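Ticket: Handheld grippers drop off the station tablet after shift change
Queue: Floor Automation
Opened by: Marwa Berrada
Assigned to: Anas Filali
Status: Resolved, watching through end of September

Marwa Berrada, 8:10 am
Second morning running that the grippers at the sorting stations don't show up on the tablet after the night shift signs off. The tablet says "no tool found" and the Start button stays gray. If I restart the tablet twice it comes back, but that eats the first part of the shift and people are standing there with totes waiting. Software is Voteo, the version that went on last week.

I want to add that everyone here really likes the new way of working, so please don't take this as a complaint about the project! We just want to get going in the morning.

Anas Filali, 8:45 am
Thanks Marwa, that's a clear report. Can you tell me whether the night shift logs out or just locks the screen? And does it happen on station 4 too? That one still has the old network adapter.

Marwa Berrada, 9:20 am
They lock it. Station 4 is fine, now that you mention it. It has never done this.

Anas Filali, 11:05 am
Great, that narrows it down a lot. Pulled the log from station 2 and found 167 reconnect attempts between the lock and your first restart. Voteo keeps the old session open under the night operator's name, so when you sign in, the tool is already taken. I'm coming down at lunch to try it with the day crew. 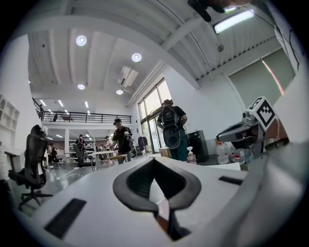

Anas Filali, 2:30 pm
Tried it at 3 stations. Same result each time: lock the screen, sign in as someone else, no tool. Full logout, sign in, tool is there right away. Station 4 gets away with it because the old adapter goes to sleep and kills the session by accident.

Workaround for tonight: log out fully at the end of the shift, don't lock. Brahim, could you pass that on at handover?

Brahim Radwan, 2:50 pm
Will do. One question from my people. If they log out, do they lose their count for the night? Since we moved to recording picks by hand to teach the Nindgate arms, the crew has gotten pretty proud of those numbers. We passed 3,000 good recordings and there was cake. Nobody wants to see a zero.

Anas Filali, 3:05 pm
No, the recordings are saved on the server as soon as each one ends. The counter on the tablet goes back to zero but the total in Voteo stays put.

Jana Lenz, 3:40 pm
Jumping in from training. Could we get the operator's name in big letters on the sign-in screen? Half of this would have been spotted on day one. Also, the pickers have started fixing each other's grip angles and writing tips on the whiteboard, and I'd love a notes field so those don't get wiped off. These are people who used to have no say at all in how the line was set up, and now the arms are learning their tricks. It's so much fun to watch.

Anas Filali, 4:15 pm
Name in big letters: yes, easy. Notes field: opened as a separate request, assigned to Elif Naz Saraç.

Elif Naz Saraç, 9:30 am
Fix is on all stations. Voteo now closes the tool session when the screen locks. Notes field is on my list, Jana, send me a photo of that whiteboard please.

Marwa Berrada, 10:00 am
Everything came up on the first try this morning. Thank you!! Leaving this open a little longer in case the night shift sees anything.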